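Skurkirstead Parish Boards > Church life > Moving the weekday rosary

Thread started by oldpew34

Father has asked for views before January, so I am putting it here. The proposal is to move the weekday rosary from half an hour before Mass to straight after it. The reason given is that people coming in for Mass talk in the porch and it disturbs those praying. I have said it before Mass for over 20 years and would be sorry to see it go. Please reply with your preference and I will pass the replies on.

Dima Nimri
After Mass for me. I get off the bus from Preda ten minutes before Mass begins, so I have never once managed more than the last decade. If it were afterwards I could stay for all of it.

Mieczysław Nowicki
Before. The rosary is a preparation. You come in from work or the shops with your head full, and five decades settles you down. Afterwards people want their breakfast and you will have three of us left in the side chapel.

I am at the kitchen end this morning sorting the shelf, so I will ask whoever comes through.
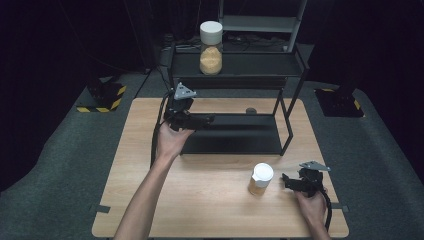
The shelf this morning, jar on the top.

Dima Nimri
I don't think the people who leave for breakfast are the same people who come early now. Has anyone asked them?

tallis_b
We did it after Mass in my last parish, Rastum, and it was fine. Numbers dropped at first and then came back. What did go was the quiet thanksgiving. Some people like to kneel for a while after Communion and say nothing, and they found it hard with a rosary being led out loud a few feet away. One lady moved to the porch.

oldpew34
That is a fair point and nobody raised it at the meeting.

Mieczysław Nowicki
Thank you, tallis_b. That is what I was trying to say, only better.

Dima Nimri
You said breakfast.

Mieczysław Nowicki
I said breakfast as well.

marian_blue
Could we not leave the time alone and deal with the talking? A notice on the inner door would do it. When we had the Domamum pilgrims staying, there was a card on a stand asking for silence and everyone kept to it. The card must still be in the sacristy. I don't see why those praying should move for those chatting.

tallis_b
Notices work for a fortnight.

marian_blue
Then Father can mention it from the front every so often. He mentions the car park often enough.

Dima Nimri
I would still like it after, but if it stays where it is, could it be the side chapel with the door shut? Then it need not stop when people arrive, and latecomers like me can slip in at the back.

oldpew34
The side chapel is cold but I have no objection. We could take the small table out and get another row of chairs in.

Mieczysław Nowicki
Leave the table, please. The intentions book has to go somewhere. It can come in here if the chapel one is too big. 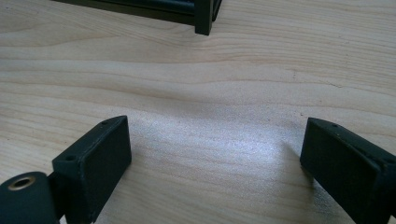 Table top, light wood. There is a thin dark line towards one side.

oldpew34
Noted. So far I have two for staying before Mass, counting myself, and one for after. marian_blue, I am putting you down as before with a notice. tallis_b, you have not said.

tallis_b
Before, in the chapel, door shut. And please can we keep the Fatima prayer in, whichever it is. It was missed out twice last month.

Mieczysław Nowicki
It was missed out because the leader was new. She knows now.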